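3. Collecting the Demonstrations

3.1 Why we left the lab

I'll start with a confession about our first round of data. We recorded 300 demonstrations on a white bench in the Drelari lab, with the same plate and the same plastic fruit every time, and the policy we trained on them was wonderful on that bench and hopeless on any other table. Yusri took the arm to his sister's kitchen one evening and it spent most of the visit hovering over a placemat. So for this paper we threw out the bench data (all of it, which hurt) and went into people's homes with hand-held grippers and bags of real groceries.

The task stayed simple on purpose. There's a pile of mixed fruit and vegetables on a table and a plate somewhere near it, and the job is to move pieces from the pile to the plate without crushing them. Real produce makes this harder than it sounds! A tomato gives under the fingers, a plum slides, and a water chestnut has that little sprout on top that catches on everything.

3.2 Hand-held demonstration versus remote control

We tried both ways of showing the robot the task. For remote control we used the Kerr leader-follower setup that we already had, where you move a small copy of the arm and the big arm follows along. It records exactly the motions the robot can make, and I still like it for slow, careful jobs. But you have to bring the whole robot with you, bolt it to something solid, and then ask a person who has never touched it to be patient with the lag. Wilma Cruickshank, who ran most of our home sessions, got one complete afternoon of remote-control recording out of a fourth-floor walk-up and told me she wouldn't be doing a second.

The hand-held grippers solved that. You hold one in each hand, squeeze, and do the task more or less the way you'd do it at dinner. A wide-angle camera rides on each tool and sees what the robot's own wrist camera will see later, so the person's body mostly stays out of the way. We recover the path of each tool from its video after the session, and the finger opening comes from tracking the fingers themselves.

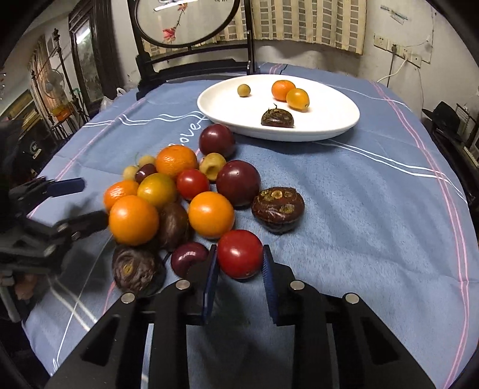

People also pick things up faster this way, and they make better choices. With remote control, our demonstrators nearly always came straight down from above, because that was the move they trusted. Holding the tool themselves, they came in low from the side, nudged a neighbor out of the way with one finger, or parked the other gripper next to the pile so nothing rolled off. We never asked for any of that. It just showed up in the recordings, and some of it showed up again in the trained policy.

3.3 Session protocol

Each session had 12 episodes. Before every episode the demonstrator mixed up the pile by hand and moved the plate, and we gave only two rules: squeeze until the piece stops slipping, and don't throw anything. I had a much longer rule sheet at the start (Yusri Khoo still has a copy and brings it out when I get bossy). We dropped it when we noticed that people who had read it moved like they were defusing something, with long pauses between the grasp and the lift. The policy learned the pauses too.

We didn't tidy the rooms, change the lighting, or swap the tablecloths. Patterned cloths turned out to be useful for tracking, as the printed lines give the camera plenty to hold on to. Plain shiny tables were the worst — we lost several good episodes to a glass one in November and ended up laying a towel over it.

3.4 Filtering

We kept 189 of the 200 home episodes. The ones we cut fell into two groups. In the first, the tool path jumped, usually when the demonstrator swung the gripper up toward a blank wall and the tracker had nothing to follow. In the second, the tracked finger opening didn't match the grasp on the video. Wilma checked these by eye, and I rechecked her cuts on a Monday with a lot of coffee and disagreed with only one of them. She was right about it.

Failed grasps stayed in, as long as the person tried again within the same episode. I went back and forth on this. My worry was that the robot would learn to fumble, and it does, a little. But it also learns what to do after the fumble, and the bench policy never had a clue about that. When a tomato rolled away from it, it closed its fingers on air and carried the air to the plate.

3.5 From hand to arm

A person's wrist does things our arm can't. We ran every kept episode through the arm's joint limits and slowed down any stretch that was too quick for it, leaving the shape of the path alone. Where a pose was simply out of reach, we moved the arm's virtual base a little and tried again. The code for this step lives in the Pombridge repository along with the calibration notes, and it's the part I'd most like other people to poke at.

We mounted the same kind of fingers on the arm as on the hand-held tools, down to the ribbed pads. An early version used smoother pads on the robot, and the grasps that had looked so relaxed in the demonstrations started slipping. Training on the Flallora action model didn't change otherwise; the settings are the ones listed in Section 4.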